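Print | E-mail | 3 comments

Flumthorpe Technical Centre
Minutes, tube cell upkeep meeting, September

Present: Noura Hamdan (chair), Santosh Jaiswal, Ghada Jaber, Preben Briem
Apologies: Kyrylo Zakharchenko

1. Previous minutes
Accepted with one correction. The spare finger pads were ordered from Urnevier, not Viltitz.

2. Cable routing
Santosh reported that the cable run along the arm still has too much slack at the wrist. He wants the loop shortened and tied at the forearm, with enough left for full wrist rotation. Ghada asked that tie ends be trimmed flush, as they catch on sleeves when the table is being wiped. Agreed. Santosh to re-tie and then run the wrist through its full range at low speed. 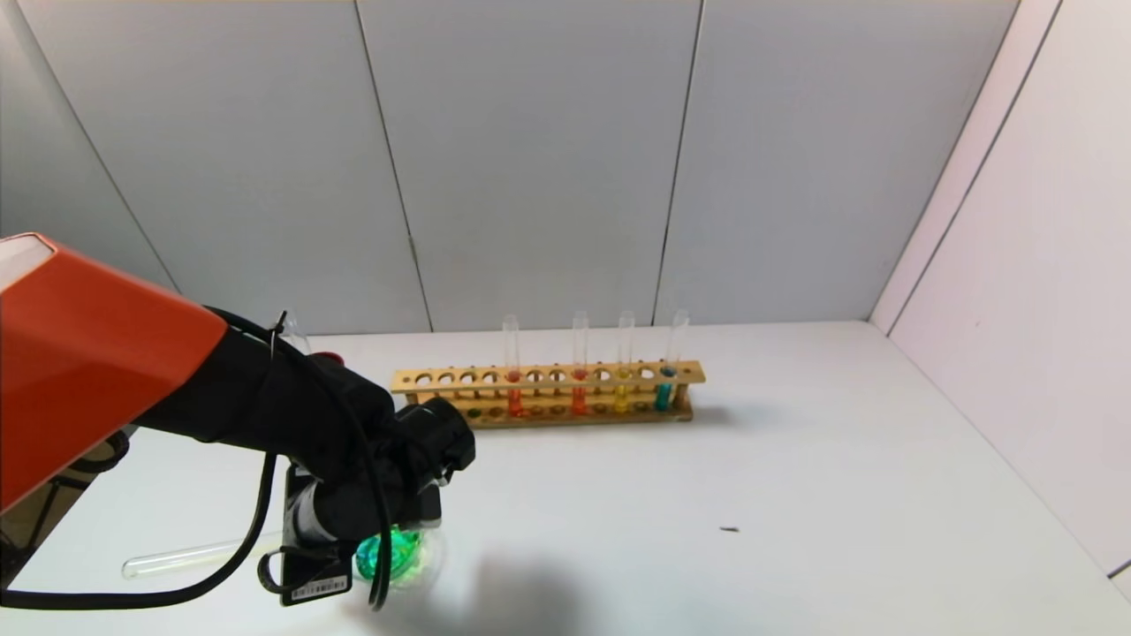
Does the arm need to be re-homed after the cables are re-tied?
Only if the arm has been powered down or a joint has been moved by hand. Otherwise a check against the rack position is enough.

3. Gripper
Preben has logged 277 cycles since the fingers were last cleaned. Grip on the glass is still within limits. Cleaning interval to stay at 40 cycles for the pads and to be reviewed for the finger joints. The wipe-down sheet has gaps in it and everyone was reminded to initial it.

4. Rack and glassware
The wooden rack stays for now. Noura would like a fixed stop at the back of the table so the rack goes back to the same place every time. Ghada has a drawing and will get a price from Savchuk. Coloured liquids to continue for set-up work. Beakers to be rinsed at the end of the shift.

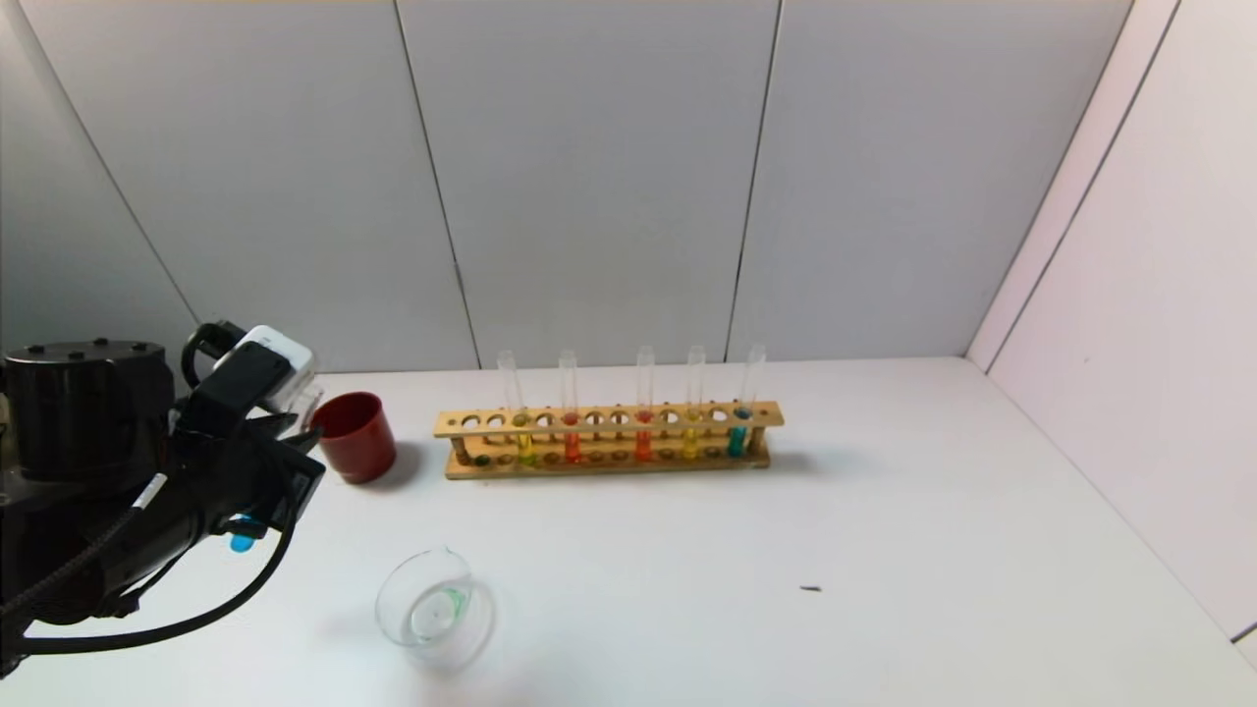
Gripper at the red cup, with the rack behind and the beaker in front.

5. Camera bracket
Preben to check the bracket screws at the wrist and mark them with paint pen. Calibration to be repeated if any of them turn. Allow 2 hours.

6. Other business
Kyrylo sent a note asking for the cell key to be kept in the office. Agreed. Start-up checks move to 8 a.m.

Actions
Santosh: cables
Ghada: rack stop, price
Preben: bracket, cycle log
Noura: new wipe-down sheet

Share (2)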